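Barkden is getting a third season, and we have opinions

Well, they went and did it. After a finale that resolved precisely one storyline (the goat's), Barkden has been renewed for a third season, with filming set to start in April and a tabletop game on the way for anyone who can't wait that long to be confused again.

The news came out of the fan weekend in Tornberg, where showrunner Antigoni Mitsotakis-Vlachou walked on stage to the theme music, waited for it to finish, realized it was the long version, and waited some more. Then she confirmed that the new season will run to eight episodes, that the Lamplighter is coming back, and that she has read your letters about the Lamplighter and would like them to stop.

The hall holds 300 and they could have filled it twice. I got in by standing behind a man in a full Warden costume whose antlers made it hard for security to see who was following him. My thanks to him, and my apologies about the left antler.

As for casting, Primo Martinelli returns as Inspector Voll, which is good going for a character who was last seen walking into the sea. Asked how Voll survives, Martinelli said he hadn't been told and was hoping the rest of us had a theory. Sharon Mosoti has been bumped up to series regular after stealing every scene she had last year, including the one where she was asleep. The big new name is Muireann Ní Chonaill, who plays Voll's sister. Voll has never mentioned a sister. Voll has, in fact, said in two separate episodes that he was an only child, and when a girl in the third row brought this up, the whole panel took a drink of water.

There was a teaser, too. It lasts 29 seconds, and a good part of that is fog. We get Mosoti with a lantern, a door opening, the door closing again, and a voice saying "You were told to leave it in the well." Cue screaming in the hall, mine included. I have watched the bootleg more often than I'd like to admit and I still couldn't tell you what was left in the well, or by whom, or whether that's even the well from season one.

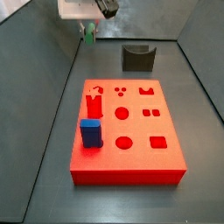

The puzzle episode is the one I'm really waiting for. Sofia Triantafyllou, who wrote last season's train episode and so can do no wrong in this newsletter, is handling episode five, and she says it takes place entirely inside the Archive with every character locked in a different room. Each of them has one piece of the answer and no way of passing it on. I like that a lot, mainly as a change from season two, where the plot worked like that red-orange block with the shapes cut out of its top: a round hole here, a trapezoid there, a hooky thing in the corner, and the writers leaning hard on whatever piece they happened to be holding. The business with the bishop never did go in. Triantafyllou promises that this time everything fits, although she said it while laughing.

Now to the game. It's called Cisach, after the card game the smugglers play in the back of the inn, and it comes from Koutsoukos, a small publisher that seems to employ mostly people who paused the show to take notes. There are 175 cards in the box. The rules have been worked out from what we see on screen, a brave choice when the actors were plainly making it up as they went along. Martinelli played a demonstration round on stage, lost to a child, and asked whether Voll could be written as bad at cards from now on.

No release date yet for the season itself. Mitsotakis-Vlachou would only say "when it's dark out," so take your pick. Preorders for Cisach open on 16th February, and there will be a limited edition with a cloth bag, which I have already told my household we do not need and will be buying.

Next issue: your letters about the Lamplighter.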